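The Patient Hand
An afternoon at the Corley open house, where a robot arm is learning its way around the junk drawer

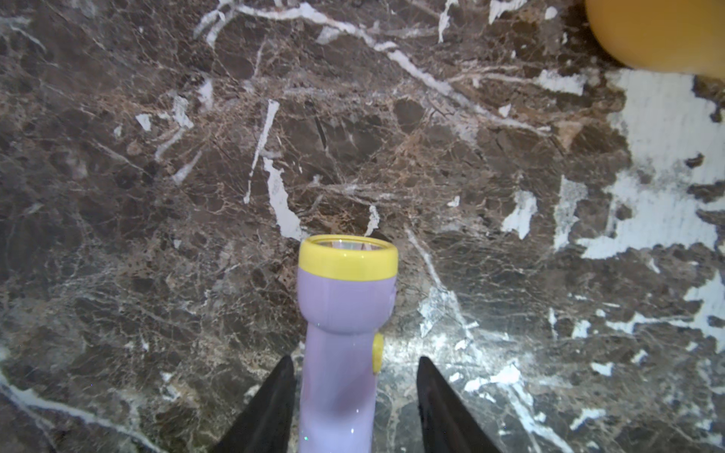 The flashlight table

The flashlight is lavender purple, with a yellow ring around the lens and a little yellow button on the side, and it looks like something you'd pack for a seven-year-old on a first camping trip. I must have watched the robot go after it for half an hour. I had a paper cup of coffee in my hand when I sat down, and when I remembered the coffee it was stone cold, and I drank it anyway and kept watching.

I had driven out to Corley in January on the strength of a postcard. It came in the mail with the seed catalogs, and it said, in a typeface you would normally see on a church supper flyer, that the Corley workshop would be opening its doors from ten in the morning until four, that children were welcome, and that there would be soup. I have been to a few robot demonstrations over the years (most of them in convention halls, with colored lights and music so loud that you had to read the presenter's lips) and not one of them had soup. So I went.

The workshop is in the old Pukitz building, which some readers will remember as a button and buckle factory. The name is still painted on the brick along the river side, and inside they have kept the tall windows and the freight scale by the door, which weighs up to 2000 pounds and which every child who came in that day had to stand on, and a good number of the parents too. Past the scale there is a long room with a wooden floor that creaks like a ship, and in that room, spread out so that people could pull up a chair, were the robots.

Amparo Carrasco runs the place. She is a small, quick woman with reading glasses pushed up into her hair, and she talks to visitors the way a good aunt talks to you while she's cooking, half her attention on you and half on the stove. She came to robots by way of sewing machines. Her first job out of school was repairing them for a company called Coser, and she told me that she still thinks of everything in terms of feeding cloth.

"You have a thing that's soft or slippery or a funny shape," she said, "and you have a machine that only knows how to go where it's told. All the trouble is in the place where those two meet. It was the same with zippers."

The arm at the flashlight table goes by Venckus, after the landlord of her first shop, who she says was also tall and slow to answer. It has two black fingers that narrow toward the tips, and there's a camera mounted down near them, so that whatever the hand is going toward, the camera is going toward as well. A monitor on a stand showed us that view, and I will admit I spent more time looking at the monitor than at the arm. From over there you're down at the level of the work. You see the two fingers coming in along either side of the handle, open, with a bit of daylight left on each side, and the flashlight suddenly looks enormous, and you find that you are holding your breath over a plastic flashlight.

It helps that the surface is so busy. I had expected plain white, or that gray foam they pack cameras in. Instead the arm works over dark brown marble, a real riot of a stone, with a web of thin tan veins all through it and big splashes of white. I asked whether they had simply liked the look of it.

"I hate the look of it," said Carrasco cheerfully. "But people have countertops like that!"

And there, as far as I could make out, was the heart of what they do at Corley. They are not building an arm for a car plant, where the same part shows up in the same spot all day long. They want one that could be useful in an ordinary kitchen to somebody whose own hands have gotten stiff or shaky, and an ordinary kitchen has ugly marble in it, and glare from the window, and a flashlight left lying any which way. The white patches catch the light and fool the camera into seeing edges, she told me, and the glossy handle throws a shine of its own. A person looks right past all that. The arm has to be shown, over and over, what matters and what's only decoration.

How you show it

The showing is done by hand, and this was the part of the afternoon that drew the longest line. Beside the table was a second set of controls, a sort of jointed handle with a squeeze grip, and anyone over the age of eight could sit down and drive. You move the handle, the arm moves; you squeeze, the fingers close. The whole time the computer is taking notes, so to speak, keeping what the camera sees alongside what your hand decided to do about it. Carrasco says the workshop has around 3000 of these turns saved up so far, and that it takes at least 300 of them on a single object before she'll even bother to let the arm try it alone.

I took my turn between a retired mail carrier and a girl in a soccer jersey, and I was terrible. I came in too fast and too far to the left, bumped the handle, and rolled the flashlight a quarter turn so the button went out of sight. On my second try I got hold of it, but so high up toward the head that it tipped nose-down like a diving duck. The girl in the soccer jersey sat down after me, lowered the fingers straight along the narrow part of the handle as if she were picking up a pencil, and had it in the air before I'd found my chair again.

"That's a keeper," Carrasco said, and then she turned around and very kindly told me that they keep the bad ones too. They go in a separate pile. I have thought about that pile several times since.

There is apparently a good deal of opinion in the shop on how to take hold of a flashlight. The head is the widest part and it's round, so the fingers tend to skate off it. The handle is slimmer and curves a little, and that makes it friendlier, but grab it too near the button and you may turn the thing on, or press down on the one spot that sticks out and have the whole business pivot away from you. Most of the people who work there go for the handle below the button. One of the younger engineers holds out for approaching at a slant, and the two sides went back and forth about it over the soup (lentil, with plenty of cumin) in the way my uncles used to argue over where to stand for trout.

Letting it try

Toward three o'clock they cleared the driver's chair and let Venckus work on its own. Somebody's toddler was lifted up onto a pair of shoulders. The arm swung out, stopped, seemed to think it over, and started down so slowly that a man behind me whispered "Is it broken?" to his wife, who shushed him. The fingers opened. They came down on either side of the handle, stopped again, shifted over by what couldn't have been more than the thickness of a nickel, and closed. Up came the flashlight. The room clapped, and I clapped too, harder than I've clapped at some concerts.

It dropped the next one, I should say. It got the one after that. Carrasco keeps the score on a chalkboard by the window and made no effort to stand in front of it. Out of 50 tries the week before, the board said, the arm had managed 41, and next to that number somebody had drawn a very small frowning face.

I asked her how long it would be before an arm like that was in a kitchen like mine, and she took the glasses out of her hair and cleaned them on her sleeve for a while. She'd rather not say, she told me. She has a mother with arthritis who asks her the same question every time she calls. What she would say is that a year ago the arm couldn't reliably find the edge of the flashlight on that marble, let alone pick it up, and that next on the list is handing it to a person, which frightens her more than all the rest, since a person moves.

By half past three the light was going yellow in those tall windows and the families were hunting for mittens. The girl in the soccer jersey had gotten back in line twice more. Her father, holding both their coats, asked if she was about ready, and she said just one more, and he looked at the line, and at the soup pot, and went over to see whether there was any left.

The Corley workshop holds its open house twice a year, in January and again in June. Admission is free, and the driver's chair is first come, first served.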